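Subject: Re: [members] Haugen holiday shares – has anyone had a letter?

Evening all,

Thanks to everyone who wrote back, on the list and off it. I've pasted the original question below so that people who joined this month can follow along, and then I'll tell you where I've got to.

> Has anyone else had a letter from a firm called Killo about their
> Haugen weeks? Mine says they have a buyer lined up for both my weeks
> at Vivby and will pay well over what I gave for them. All I have to
> do is send a "release bond" in advance, which comes back to me when
> the sale goes through. It looks very official, with a stamp and a
> reference number, and the man on the phone knew which fortnight I
> have. I'd love to be shot of the thing but my daughter says it
> smells. What does the list think?

Your daughter has a good nose! I had the same letter, nearly word for word, and so did ten other households on this list, so that's 11 of us so far. Same stamp, same buyer (described as "a corporate client with an urgent need"), and the same line about the bond being held in a protected account. The only thing that changes is the sum. The fee seems to go up with the size of your unit, so whoever is doing this has got hold of a fairly good copy of the owners' register. I don't know how and I'm not going to guess on an open list.

I rang the number at the top of mine one morning in November. A very pleasant chap told me the offer would lapse in 24 hours and that I could pay by transfer straight away. I asked for the name of the buyer and he said that was confidential until the bond cleared. I asked which solicitor was acting and he said he would ring back. He did ring back, with a different sum, lower this time, and no solicitor. I said I'd think about it and put the phone down before I could be talked round – he was good, I'll give him that.

Then I looked at the bank details on the form. The account isn't in the name of Killo at all but of something called Skurkovora. I can't find either of them on the companies register under the address they give. I rang the Haugen office too, and they say they've never authorised anyone to sell on owners' behalf and that a transfer of weeks doesn't involve a bond of any sort. 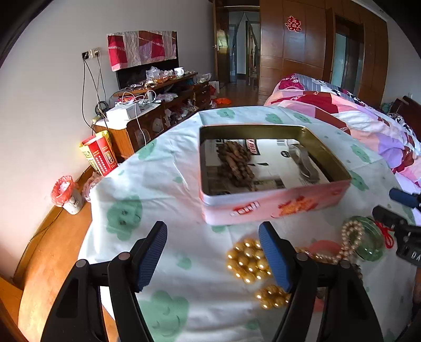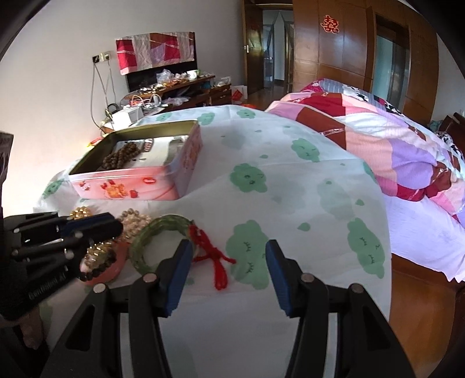 Posted by the list moderator, Haugen Owners' Mailing List

Now, for those who have already paid. Two of you have written to me privately and I won't say who you are. Please ring your bank tonight, on the number on the back of your card, and use the word fraud. Then report it to the police fraud line and keep the crime reference, as the bank will probably want it. Don't throw away the envelope. Don't ring Killo to have it out with them either, tempting as it is, as one of our two did that and was promptly asked for a second payment, this time a "tax clearance", to get the first one unlocked.

And if you do get a call in the next few weeks from somebody offering to recover your money for a fee, hang up. I gather it's very often the same crowd having another go, with a new name on the notepaper.

If you've had the letter and haven't told me, would you drop me a line off-list with the date on it, the amount they asked for and the account name? Leave out your own bank details, obviously. I'm putting it all in one bundle for the police. A photo of the letter is fine so long as the reference number can be read. One person has sent theirs through with the bottom third missing, and that's the bit with the account on it, so if that was you please could you have another go.

A few people asked whether the weeks are worth anything at all on the open market. Different question, and one I'd like to give its own thread, as I have opinions. Short version is not a lot, and anybody promising you a profit on a Vivby fortnight hasn't tried to sell one.

Replies to the list are fine for general chat, but anything with sums or names in it to me only, please.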